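Lundach Frame Stool with Black Cover

Posted Thursday, January 23, 2025
By Ynyr Dafis, Furnishings Office, Pletulard Supply Service

This site uses cookies to remember your account and the items on your request list. By continuing to browse, you accept their use. Manage settings.

The Lundach Frame Stool is a stationary indoor seat with a white tubular metal frame. It is supplied with a loose black cover that drapes over the seat and hangs down past the frame. The stool is offered to schools, community halls, rehearsal rooms and public offices that hold accounts with the Pletulard Supply Service. It may be ordered alone, with the cover, or as part of a room set.

The present version replaces the earlier gray stool, which was withdrawn from the list in December. Covers made for the gray stool do not fit the Lundach frame and should not be used with it. Account holders who still have unopened covers for the older stool may return them for credit until the end of the current budget year.

Frame

The frame is made of welded steel tube with a white powder coating. The horizontal bars end in rounded joints, and the struts below the seat are set on the diagonal. The stool does not fold. It arrives assembled, except for the four foot caps, which are packed in a small bag tied to one of the crossbars and must be fitted before first use.

Seat height is 54 cm and is not adjustable. This is higher than a standard classroom chair, and offices ordering for desk use should check the height of their tables. The stool was chosen for music stands, drawing boards and service counters, where a slightly raised seat is more comfortable over short periods. For desk work lasting a full day, the Ghasemi office chair remains the recommended item.

The frame should be lifted by the horizontal bars. Dragging the stool wears down the foot caps and will in time expose the ends of the tube, which mark wood and vinyl floors. Replacement caps are available in bags of four. They push on by hand after being warmed for a few minutes in hot tap water.

Small chips in the white coating do not affect strength and may be touched up with the paint pen listed under spare parts. A stool with a bent bar or an open weld must be taken out of use and reported. Frames must not be straightened on site.

Cover

The cover is cut from smooth black polyester with a light sheen. It is unlined and has no zippers or elastic. Two cotton tapes sewn to the inside are tied around the crossbars under the seat, and the remaining fabric is left to hang. When the stool is used for a formal event, the cover should be turned so that the longer side faces the room.

New covers show fold lines from packing. Most of these drop out if the cover is hung overnight. A cool iron may be used on the inside of the fabric, with a thin cloth between the iron and the polyester. A hot iron will leave shiny patches that cannot be removed.

Covers are machine washable at 30 degrees Celsius with dark items. Bleach and fabric softener should be avoided. The cotton tapes shrink a little in the first wash and have been cut long to allow for it. Covers should be dried on a line or over a rail. The fabric is not rated for use near stage lamps, portable heaters or open flame, and halls that require flame-retardant textiles should order the treated version under its own item number. The treated cover may be wiped down with a damp cloth but may not be washed.

Black fabric shows chalk, lint and pet hair readily. A dry clothes brush is sufficient for ordinary care between events.

Dimensions and ordering details

Item number, stool only: 335
Item number, stool with standard cover: 335-C
Item number, stool with treated cover: 335-T
Seat height: 54 cm
Frame color: white
Cover color: black
Assembly: foot caps only
Price, stool with standard cover: $89
Return period: 30 days from delivery

Prices are shown before tax. Delivery within the service area is included on room sets and charged at the usual rate on single items. The frame is made in white only. Requests for other cover colors have been received, and the supplier has been asked to provide samples, but no decision has been made and no other color should be promised to users.

Room sets

Stools ordered as a room set are delivered on a wheeled rack, which remains the property of the Service and is collected on the following route. The receiving site should provide a clear path from the loading door to the room. Drivers will bring the rack to a ground-floor room or to any floor served by an elevator large enough to hold it. They will not carry stools up stairs.

Covers for a room set come in a separate carton marked with the name of the site. The carton should be opened and its contents checked against the delivery slip before the driver leaves. Covers are sometimes left behind in the bottom of the carton under the paper lining, and several reports of missing items have been settled by a second look.

Use in place

The stool should stand on a level floor with all four caps in contact. If it rocks, one of the caps is usually not pushed fully home. The cover should be put on after the stool has been set in position, and the tapes tied before anyone sits down. Loose fabric should be kept out of walkways. Where people will be passing close behind a row of seats, the hanging part may be gathered and tucked over the lower crossbar.
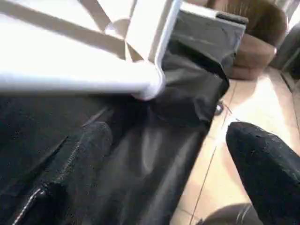
The seat is intended for one adult. It must not be used as a step, and it must not be stacked with the cover on, as the smooth fabric allows the upper stool to slide. Uncovered stools may be stacked four high in a locked store and three high anywhere that is open to the public.

Coats and bags should not be hung from the frame. A heavy bag on one side can tip an empty stool, and metal buckles scratch the coating.

Storage

Covers should be stored dry and loosely folded. The use of plastic bags for long storage is discouraged. Sites with a wardrobe or costume rail may hang the covers by their tapes, which keeps creasing to a minimum. Stools kept in an unheated building over the winter should be wiped down before use, with particular attention to the joints, where dust settles.

Spare parts

Foot caps, bag of four
White paint pen
Standard cover, black
Treated cover, black
Cotton tapes, pair

The seat board is not sold separately. A stool with a damaged seat should be reported through the account page, stating the item number and the delivery date. The Service will arrange an exchange. Seats may not be replaced with boards cut on site, even where the fixing holes match.

Warranty and returns

The frame is covered for five years against faults in the tube, welds and coating. Chips caused by stacking or by transport between sites are treated as normal wear. The cover is guaranteed for one year against faults in sewing. Tapes that have been cut, knotted together or replaced with other fastenings are outside the guarantee.

Unused items may be returned within 30 days of delivery in their original packing. Covers that have been washed or ironed cannot be accepted. Returns from the Nukarel district should be brought to the north counter while the main loading door is being repaired.

Sample stool

One stool with a standard cover is kept at the Furnishings Office and may be inspected during counter hours. It may also be borrowed for one week by sites considering a room set. Requests for the sample should be made through the account page and should name the person who will sign for it. Questions about the treated cover, including copies of the test certificate, should be sent to the Furnishings Office in writing.

Receive notices of new items and price changes by email. Enter your account address to subscribe to the Pletulard newsletter. You may unsubscribe at any time.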